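Reviews > Grippers and End Effectors > Hand-Held

Lornberg G2 hand-held gripper: a long look after a month on the kitchen table

I've been putting off writing this one up, partly because I kept finding new things to pick up with it, and partly because I wanted to be fair. The Lornberg replaced a Grullent that I'd grown very fond of (and had glued back together twice), so it had big shoes to fill. It's a parallel-jaw gripper that you carry around in your own hand, with a camera looking down over the fingers, and you use it to record grasps that an arm can learn from later on. Mine cost $1,483 with the camera mount, which made me swallow hard, I'll admit!

The first thing I liked was the pivots. The Grullent ran plastic on plastic and got sloppy by October, but Lornberg has put brass-coloured bushings in the linkage and the movement feels lovely, smooth right through the stroke. The fingers are plain black blocks with screw holes along the top edge, so swapping in your own pads should be easy enough if you have a small driver and a bit of patience.

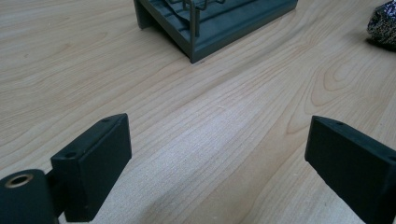

Does it need a computer plugged in the whole time?

It records to a card in the handle, and you only need the cable when you want to copy sessions off or update the controller.

I do wish the card slot had a proper cover, mind you. Crumbs get everywhere in my house. The battery lasts me 2 hours of steady work, a little less with the screen turned up, and it charges while I make supper and potter about.

Where the Grullent still wins is weight. It's a lighter tool by a good margin, and after a long session with the Lornberg my wrist lets me know. On the other hand, the wider opening means I don't have to line up nearly so carefully before I close on something, and I found my approaches getting calmer and straighter as the weeks went by. The view from the camera helps too — you can see both fingertips and plenty of table beyond them, so you know what you're heading for. 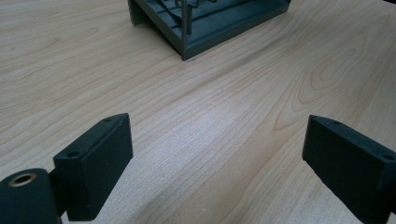

Đinh wrote in after my first-impressions post: I had the same sore wrist until I moved the strap back a notch and started resting my elbow on the table between grasps. Worth a try before you go buying a counterweight. I'd also turn the trigger spring down, the factory setting is far too stiff for small hands.

Good advice on both counts, and the spring made the bigger difference for me. Three turns of the little screw and I stopped dreading the afternoon sessions.

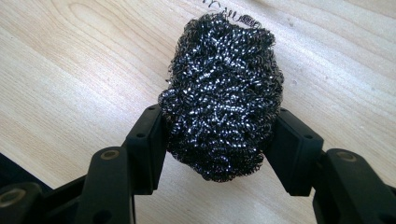

Soft and springy things are where I think a gripper earns its keep. Hard blocks are easy, any old claw will hold a block, but something that squashes and pushes back will show you how much control you have at the trigger. My favourite test is a steel wool scrubber, the curly sort, held between the flat pads so that it bulges a bit above and below them, and the Lornberg lets me ease in on one of those by tiny amounts. The Grullent tended to snap shut on the last bit of travel. I'd be wary of stray curls of wire around any open linkage, mind, so have a look at the joints before you put it away.

I also tried the Walum controller with it, which plugs in where the stock one goes. The menus are nicer and the finger position readout is steadier, but it took me 13 tries to get the pairing to stick and the manual is no help at all. If you're happy with the stock unit I'd stay put for now.

I'm giving the Lornberg 4 stars out of five. The missing star is for the weight and that silly card slot. The Grullent has gone into the cupboard as a spare, glue and all.

Get our gripper and arm reviews by email. Enter your address to subscribe; you can unsubscribe at any time.

Contact us | Copyright, all rights reserved | Back to top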